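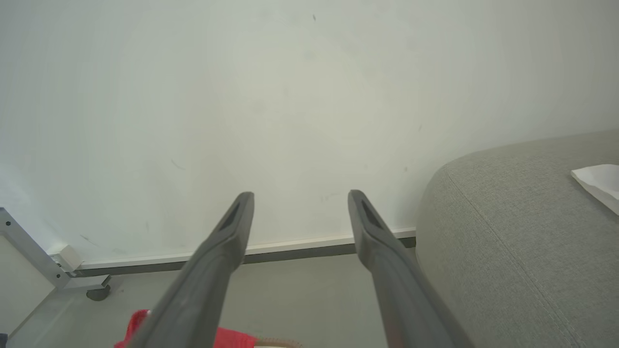
**Gaveteiro na cozinha nova: corrediça telescópica ou oculta?**

**marcenaria_da_lu** — 18/02/2021
Pessoal, fechei o projeto da cozinha com a Voster! São 9 gavetas e estou apaixonada pela corrediça oculta, mas o orçamento subiu para R$ 1.608 só nas ferragens. Vale a pena?

**tadudow88**
Vale demais! Pus ocultas em 3 gavetões de panela e o fechamento é uma delícia — nem parece que tem peso lá dentro.

**serra_e_cola**
Discordo. Telescópica boa aguenta igual e é bem mais fácil de trocar. Eu poria oculta só no gavetão.

**tadudow88**
Trocar pra quê, se regular direito? A minha tem ajuste de altura na frente!

**serra_e_cola**
Regulei as do meu cunhado duas vezes desde julho, rs.

**marcenaria_da_lu**
Adorei a ideia de misturar! Vou pedir outro orçamento, com ocultas só embaixo da bancada.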